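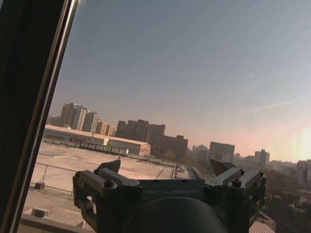 4.2 Sheer curtains and the view out

The survey in Section 3 asked people how they use their window coverings over a normal day. It left open what the covering does to the view. In this section we look at sheer curtains only, and at windows high enough to look out over the roofs of other buildings. These windows get a lot of sky. In a room on a low floor the sky is often a strip at the top of the glass, and a curtain drawn over it changes the light more than the view. Higher up the two go together, and a person who wants less glare has to give up some of the city as well.

We received 338 usable answers, most of them from the Gulirville towers and the rest from the older Papadakis blocks. Both groups have large windows with dark frames. In Papadakis the curtains were left to the tenants. In Gulirville they came with the apartment, and few people had changed them when the forms went out in June. This makes the Gulirville answers easier to compare with each other, but it also means that some of those people were judging a curtain they would not have picked.

The question on daytime use had a simple form. People marked whether the sheer curtain was mostly open, mostly closed, or moved during the day. The last answer was the most common in rooms facing the evening sun. Low sun is the hard case for any covering of this kind. When the sun is high, the top of the window and the depth of the wall keep much of the direct light off the people inside. When it is just over the skyline it comes straight in at eye level, and a loose weave will soften it without stopping it. Several people wrote in the margin that they move their chair before they move the curtain.

Weave matters more than we expected. Many sheers sold for homes are voiles with an even, very fine mesh, and from across the room they read as plain white. Others have a check or plaid made with darker threads set into a pale ground. On a gray day the check hardly shows. With bright daylight behind it the darker threads stand out clearly and the window seems to be divided into small panes. Buildings can still be made out through a single flat layer, but their edges go soft and small details are lost. Where the fabric is gathered, the layers overlap and the cloth looks cream or beige, and much less can be seen through it. One curtain can therefore act as two or three different coverings across its own width, depending on how it hangs.

Figure 2. Open-weave sheer curtain at a large window in daylight, with a thick vertical fold and a second sheer panel to the right of it.

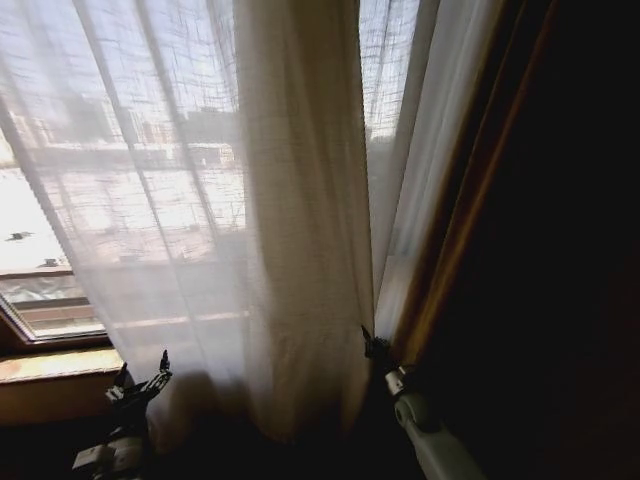
One Gulirville tenant objected to the whole line of questions, writing that we asked about the view as if a person looked at it all day, when what she wanted from the curtain was to know what the weather was doing without being looked at from across the way. She added that a thicker curtain would give her the second thing and lose the first. We think this is a fair point. The form had a box for privacy and a box for view, and no place to say that the two were being traded against each other. A number of the written comments can be read in the same way once this is kept in mind.

Privacy by day and privacy after dark are also different matters, and the form treated them as one. During the day the outside is brighter than the room and a sheer curtain is hard to see into. After the lights go on the balance turns around. People who marked the sheer as "enough" may have meant the daytime only. In the Papadakis blocks many windows have a second, heavier curtain for the night, so the answer means something different there.

We then looked at how much the position of the folds changes the light on a work surface. The measurements were made on a table placed 2 meters from the glass, in a room supplied by Stiton, the company that manages part of the Gulirville site. The target was 300 lux, taken as a comfortable level for reading. With the sheer drawn flat, the table stayed over this level for most of the day. With the same sheer bunched into thick folds in front of the table, the reading depended a good deal on which fold was in the way, and small changes at the hem were enough to move it. We repeated the readings with the curtain pushed to one side, and the table was then brighter than people said they liked.

The edge of the curtain deserves more attention than it gets in the literature we know of. Two sheer panels that meet in the middle of a window seldom meet neatly. They leave a gap, or one lies over the other, and in low sun the gap puts a narrow bright band across the room. People deal with this by pinching the panels together, by tucking one behind the other, or by leaving the gap where it falls on a wall and bothers no one. A panel that stops short of the frame does the same thing on a larger scale. The bare part of the glass next to it shows the hazy sky and the city directly, while the fabric beside it glows with diffused light (Figure 3).

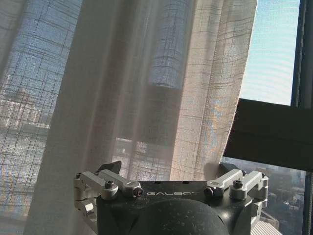

Hems also wear first. In both groups of buildings the side hem is the part that people take hold of, and in a loose weave the threads start to come away there. Groltgate, the supplier of the Gulirville curtains, gives a drop of up to 100 inches and a plain turned hem on all four sides. Tenants who had washed the curtains more often reported more loose threads at the sides than at the bottom. It does not seem to affect the light, but it was one of the more common reasons given for wanting a new curtain – more common than color.

Open windows add a further difficulty. An inner sash that tilts or swings into the room will push the curtain forward or catch it, and a sheer is light enough to be drawn against the frame by a weak draft. Some tenants said that they leave one panel pulled back all summer for this reason and accept the glare. Others tuck the lower edge behind something on the sill. We had no question about this, and it should be asked in any later version of the form.

The readings reported here were last checked on 2026-10-05. They come from one room and one type of fabric, and we would not carry them over to voile or to lined curtains – the folds behave differently in a stiffer cloth. Section 4.3 takes up the same rooms with the heavier curtain drawn partway.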